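MEDIA RELEASE
For immediate use
28 March 2018

Kiltwood's long-table suppers are back for April, and this year you can borrow your whole picnic kit

Hello from the Kiltwood end of the river! I'm the person who answers the supper phone, writes the supper newsletter and, apparently, now writes the media releases as well, so please bear with me if this one doesn't sound much like the ones you usually get.

The news is that the Kiltwood Long-Table Suppers will run again right through April on the lawn behind Bauerfeind Hall. We're putting out 55 trestles this time, end to end and then around the corner, because last autumn we had people eating off the piano stool. Tickets are on sale now through Isix, our booking people, or over the counter at the Kiltwood post office if you'd sooner hand your money to a human being.

If you've never been, the idea is simple enough. You bring your own dinner and sit beside whoever happens to be sitting there. We bring the tables, the lights, the tea urn and a bit of music. You eat, you talk, you swap half your potato salad for somebody's lamb koftas, and you go home when the lights go off. No speeches (we tried a speech once, it went for 40 minutes of everyone's lives and the gravy set).

The lawn is still a no-glass lawn, same as always. It's a school oval for the rest of the week and there are bare feet on it most mornings. That rule used to mean everyone drinking a decent shiraz out of a kid's party cup, or worse, the lid of a thermos. So for this season we've started a borrowing shelf, and I am more excited about it than is probably dignified.

You book a kit when you book your seat. You get plates, bowls, cutlery, a rug, a cutting board and something proper to drink out of, with a stem and a foot and all the rest of it, only in plastic. I've been campaigning for the loud colours, and I don't care who knows it. Grey plates are lovely in a magazine. On a lawn at dusk you put a grey cup down and never see it again, whereas a big magenta-pink wine glass is going to be right where you left it.

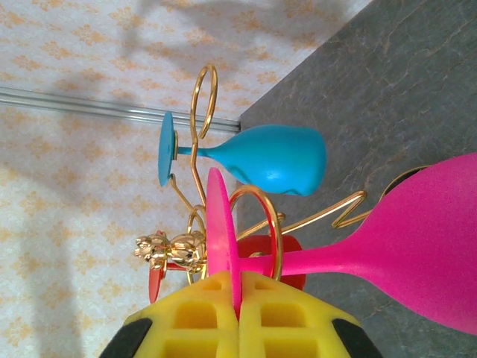

How the borrowing shelf works

A kit costs two dollars a head for the evening, and that covers the washing up. You collect from the side door of the hall from five o'clock and you drop everything back into the crates by the same door before you leave. Scrape your plates first, please. I'm asking nicely here, but I won't be so nice by the end of the month.

Please don't take the kit home to wash. I know it feels like good manners. What happens is that it goes in your boot, then into the laundry, then it lives at your place until Christmas and I have to ring you.

The shelf has been stocked with help from Gremico, the hire firm out on the highway, who sold us their end-of-line picnic gear for a very kind price and delivered it too. Plenty more came out of Kiltwood cupboards. If you have plastic or enamel tableware you never use, we would still love it, provided it isn't cracked and you're honest with yourself about the smell. Cane hampers are always welcome. Avocado-green fondue sets aren't, because we have enough of those for several lifetimes.

A few of you have asked whether this means you can't bring your own things any more. Of course you can! Bring your nan's melamine, bring the good tablecloth, bring candlesticks if you like (battery candles only, the fire people were very clear). The best-dressed table last year had a whole dolls' tea set down the middle of it holding olives, and I still think about it.

What's on

Opening night is the sit-where-you're-put supper. You draw a table number out of a hat when you arrive and that's you for the evening. Couples do get split up. There were grumbles about this last time, mostly from couples, and then they were the last ones off the lawn, so it stays.

The second supper is soup night. Bring a pot that serves more people than you came with. We supply bread from the bakery on Mill Street, and there's a row of power points along the hall wall for slow cookers. If you want one of those you need to say so when you book, since we blew the board last year and ate the second half of the minestrone by torchlight.

The third is the one the kids like, dinner-backwards night, when everybody starts with pudding. I won't pretend there's a grown-up reason for it. The school band plays first and the other band plays after, and I've been told the other band has finally settled on a name but I'm not to print it yet.

Closing night is the big shared one. We're planning for 214 seats, which is as many as the lawn will hold before people start sitting in the agapanthus. That night always goes first, so if you only read one bit of this release, read this bit and then go and book.

Laying a long table, if you want some tips

Every year I'm asked how people make their stretch of table look so good, so I went around and asked the ones who do it. Most of what they told me is about height. A trestle is a very long flat thing, and if everything on it is also flat then it looks like a school canteen. Put something tall in the middle. A cake stand will do it, or a jug of whatever's flowering along the back fence, or a wire stand with the drinking things hung off it upside down until they're wanted. I love a stand. It keeps the leaves out of your cup and it leaves more room for cheese.

They also said to pick a couple of colours and then let the rest go wrong. If your napkins and your flowers agree with each other, no one is going to mind that the cups are every shade in the box. A bit of gold helps too, I'm told. I was doubtful about gold outdoors, I thought it would look like a wedding, but next to bright plastic it's lovely and cheerful — a cyan wine glass beside gold wire is about as festive as I need my Kiltwood autumn to be.

Peg your cloth. I can't say this strongly enough. The wind comes up off the river just after sunset and it comes under the table first.
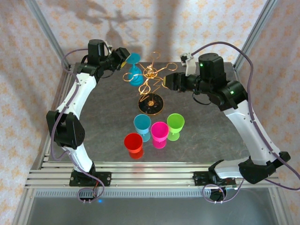

Bastian Wendt has been to every supper since they began and says the borrowing shelf is overdue. In his view the packing was always what kept people away, never the cooking. "I'd have the pie made by three o'clock," he told me, "and then I'd spend an hour looking for four plates that matched and a cup that wasn't a souvenir. By then I'd be cross, and the pie would be cold." He's also asked me to let it be known that he will be bringing the same pie this year, and that people who want a slice should sit at the river end.

I think he's right about the packing. When we sent round our little survey after last season we got 87 replies back, and so many of them said some version of the same thing: I'd come more often if I could just come. Straight from work, straight from footy training, with a roast chook in a bag and nothing else. That's who the kits are for, and I really hope they'll get a workout.

The dull but useful part

Gates open at five and we turn the lights off at nine. The hall kitchen will be open for hot water and for warming babies' bottles, but please don't plan on cooking in there. The accessible toilet is inside on the left, and there's firm matting from the car park to the first row of tables. If you need a spot at the end of a row for a wheelchair or a pram, tell Isix when you book and it'll be marked with your name.

Dogs are welcome on a lead, under the table, if they can be trusted around sausages. Mine can't, so she'll be at home.

If it rains we move into the hall and everyone squashes up. We've only had to do that on one night in all our seasons, and it was so noisy and so warm in there that some people have been hoping for rain ever since. If it's properly wild we'll cancel by noon, put a sign on the post office door and refund your ticket in full. Kit money too.

Parking is at the school end. Please leave the lane clear, and please don't park across Mrs Dunne's driveway, even for a minute, even with your hazards on.

For the papers and radio

Reporters are very welcome at any of the suppers and we'll feed you, though you'll be drawing a table number with everybody else on opening night. If you'd like to have a chat beforehand, ring the hall on any weekday morning and ask for suppers. If it rings out I'm probably in the storeroom with the crates, so let it go a good long while or try again after morning tea.

Bookings are open now through Isix and at the Kiltwood post office, and kits can be added to a ticket you already have.

Ends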